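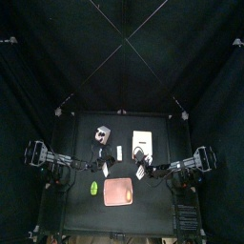

March 14, 2021. Fault log, cell 2, the left arm again.

Episode 134 ended with a protective stop on the left arm and a noise I would prefer not to spell. Ignacio Castellanos was at the desk, I was at the cell, and we both said the same word. The task was the card one: each gripper holds a white card over the middle of the table, with the usual clutter behind (cube with the face, small white block, the pad). Grasp fine, lift fine, and then the left wrist decided to visit a joint angle we had told it was out of bounds. The cube with the face looked on with its round black eyes, as it does.

What the log says:
- Left wrist command jumped in a single control tick. Right arm clean the whole way.
- Following error limit tripped after that, as it should. Limit was set to 2000 counts.
- Error code 3542, which the Prokine manual explains as "drive fault, see drive fault."
- E-stop pressed by me, well after the drive had already stopped by itself. I am recording it anyway for my own dignity.

First theory: cable. The black cables loop near the left wrist and I have been blaming that loop since February. Powered down, flexed every connector by hand with the meter on, got nothing. Reseated them all. Ran the wiggle program for 300 cycles with no payload and got no fault, so the cable has been officially forgiven and I will go on distrusting it in private.

Second theory: the joint offset file. Ignacio asked, in the mild voice, whether anybody had recalibrated after the Pitkänen firmware went on. Somebody had. Somebody saved the new offsets under the old name in the Tratlow folder, and the launcher reads the Fodero folder. So the left arm was running new firmware on old offsets. It coped until the wrist got near its wrap point, and then the correction went the long way round. That somebody has my handwriting on the calibration sheet.

Copied the right file over, compared both arms, restarted. The wrist zero now agrees with the witness mark, which it did not this morning.

Before going back to two arms I wanted slow approaches on something that doesn't bend. Put the wooden slot box on the table and ran left arm only, speed cap at the lowest setting, my hand on the stop button.
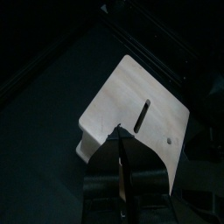 Slot box check, wrist camera. Fingertip near the lower-left end of the slot.

Repeated the approach from both sides of the wrap point. No jump in the command, no trip. I also tried the old offsets on purpose, drives off, just watching the numbers, and the jump came back right where episode 134 had it. Good enough for me to call it the cause. Ignacio wants it reproduced in the simulator too and he can have that one.

Safety note, the part I'd like read by people who skip the rest: the software joint limit did NOT catch this. It checks the target before the offset is applied, so the target looked perfectly respectable. The only thing that stopped the arm was the following error trip. Do not raise that limit to make the nuisance stops go away. I know who has been tempted. See above re: handwriting.

To do:
Move the limit check to after the offset.
Make the launcher refuse to start if firmware and offset file don't match.
Delete the Tratlow folder, or at least rename it to something insulting.
Mark episode 134 as bad and look at the ones just before it for smaller jumps.
Check left gripper fingers for play. They feel fine but I was not feeling very objective.

Cell stays on reduced speed until the limit check is moved. Tag is on the pendant. Please don't take the tag off to see what it says underneath.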